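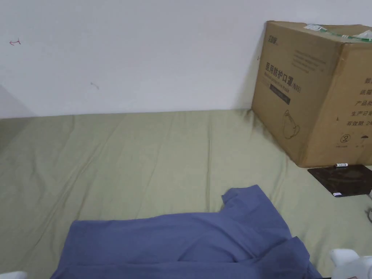
What is the hardest thing to compare fairly between two grippers?

Friction, according to Cristóbal Farías, who has spent the better part of a year finding this out at a cost to his sleep and his laundry. Everybody measures closing force, he says, because closing force comes out as a number and you can put it in a table. "Then you ask the thing to pick up a T-shirt and the number goes home early."

Farías tests grippers for small labs that can't afford to buy the wrong one. His current job pits the Uten, a hand-held two-finger unit with pale, rounded tips, against the Akik, which has flat pads and a good deal more squeeze. Both are carried by a person first, who does the task by hand while a camera records it, and only later does either one get bolted to an arm. I asked whether that wasn't a strange way to shop for robot parts.

"It's the cheap way," he said. "If I can't fold a shirt with it, and I have a brain and thirty-odd years of shirts behind me, I don't see why the arm should do any better."

He runs the shirt trials on a bed. A table is too kind, in his view: hard, smooth and willing to push back. On a bedsheet the fingers sink in a little, and a careless grasp collects the shirt and the sheet together. He calls this "getting the whole family." The Akik gets the whole family a lot. In 300 attempts with each gripper, he told me, it lifted the sheet along with the shirt so regularly that he stopped sighing about it and just made a column for it in the spreadsheet.

The Uten has a different vice. Its rounded tips slide over the cloth very politely and come up with nothing. Farías found that tilting the wrist a few degrees and dragging before closing solved most of that, but it took him a week to find the tilt, and he's not certain he could teach it to anyone. "I told my wife how to do it and she said, so, like picking up a shirt. Yes. Like that."

So which one wins?

He winced. He has been asked to produce a single score, and he has produced one, and he doesn't care for it. The score folds together grasp success, time per task and something he labeled "regret," meaning how often the operator wanted to drop the gripper and use a hand. On paper the Uten comes out ahead on cloth and the Akik on anything with corners. Boxes, books, the lid of a storage tub: the Akik takes them and keeps them. The Uten will hold a box flap for a while and then reconsider.

The controller turned out to matter more than he had budgeted for. Both grippers were first run on a Shehu board, which polls the trigger at a fixed rate and has, in his words, "the reflexes of a town hall." He swapped it for a Pinum in February and had to throw out everything he'd collected before then, 606 recordings in all. He gave me that figure without checking it, the way people give you the price of a car they crashed.

"The delay was tiny. You wouldn't notice it if you were opening a door. But with fabric you close, you feel it's wrong, you open, and by the time it opens you've already moved. Every fold had a sort of hiccup in it."

Camera placement took 2 more rounds of argument, mostly with himself. A camera on the wrist sees the fingertips beautifully and very little else. One on the head sees the whole bed, and also goes wherever the operator's attention goes, including to the door when somebody rings. Farías now records both and prefers the head view for judging a session afterward. The fingers tend to sit low in the corners of it, he says, which annoyed him until he realized that his own hands spend most of the day down there too.

Would he recommend that a lab on a budget copy his setup?

"Parts of it. Use the ugly cloth. Use a soft surface. Change one thing at a time, which I tell everyone and did not do." He thought for a moment. "And wash the shirts on a schedule. A shirt that's been grabbed all week gets easier to grab. I had a lovely upward trend that was just wear."

He has 7 shirts in rotation now. The next comparison adds towels, and he is trying to get the Akik's makers to send him softer pads before he starts. They have asked him for a table of closing forces.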